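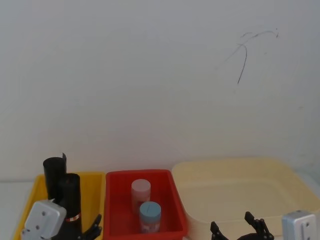

Figure 3. Head-camera view of the sorting station, with the yellow, red and cream bins side by side and one gripper at each side. Two jars stand in the red bin; the cream bin is empty.

4.2 Sorting between open bins

The second task family covers moving small goods between open storage bins on a tabletop. We chose it for two reasons. It is ordinary work, done in pantries, stockrooms and repair shops, and it looks easy enough that most readers will assume it is solved. In the survey we ran before the study, respondents at both the Grasa kitchen and the Sollari parts counter ranked it among the chores they would most readily give to a machine.

The layout in Figure 3 was used for all trials reported in this section. The rims of neighboring bins nearly touch, so an object must be lifted clear of one rim and lowered inside the next. Pushing or sliding is not available as a shortcut. The two arms work from opposite sides, and both can reach the red bin. The controller decides which arm takes a given object.

Each trial began with a written instruction naming an object and a destination bin. A trial was scored as complete if the object was standing in the named bin at the end, with no other object displaced to a different bin and no operator contact. An object that arrived lying on its side was scored as partial. Trials were stopped after 27 seconds without progress toward the goal. We ran 547 trials in June, of which 500 used the final controller, Buenaventura, and 47 used the earlier Iltport controller as a baseline. Software and calibration for the final controller were frozen on 6/27/21, and the 500 trials were run after that date.

Of the 500 trials with the final controller, 306 were complete and 194 were not. Jars did better than cylinders. A lidded jar offers a stiff rim at a known height, and the fingers can close on it from above with a margin of several millimeters. The usual jar failure came when the two jars stood close together, one partly hiding the other from the head camera. The controller then placed the grasp between the two lids, or closed on the front jar when the rear one had been named. Lid color was enough to tell the jars apart in most views, but the pink lid against the red bin gave weak edges, and the position estimate for that jar was the noisier of the two.

The black cylinders were harder. The rear one has a curled, slightly open lip, and its outline depends on the side from which it is seen. A grasp planned on the lip tended to deform it or slip. A grasp planned lower down was often blocked by the second cylinder in front. Human sorters in our reference sessions handled this by nudging the front object aside with the back of a finger while reaching past it. We did not observe any comparable behavior from the controller, which treats contact outside the fingertips as a fault and backs away.

Placement was less of a problem than expected. The cream bin is the largest of the three, and when it was empty nearly any release point was acceptable. Errors rose when the red bin was the destination, where the sloped inner walls leave less flat floor than the rim suggests. Several jars were released with one edge of the base on the slope and tipped over. These account for most of the partial scores.

The baseline controller completed 11 of its 47 trials. We do not read much into the difference, as the baseline had been tuned on a station with wider gaps between bins and was not retuned for this one.

Two points bear on the wider question of readiness. First, the completion rate hides a difference in cost between failures. A jar left where it was can be moved by a person in a second or two. A jar tipped over in the wrong bin has to be noticed first, and in a working kitchen it may not be. We therefore report partial and displaced outcomes separately in the appendix. Second, speed remains poor. The controller paused before most grasps to replan, and sorters who watched the trials commented on the pauses more often than on the failures.

On this evidence we would not recommend unattended use for mixed goods. Attended use with rigid, lidded containers is closer — the remaining errors are concentrated in a few layouts that a shop could avoid by spacing the items. Whether anyone would accept that constraint in exchange for the help is taken up in Section 6.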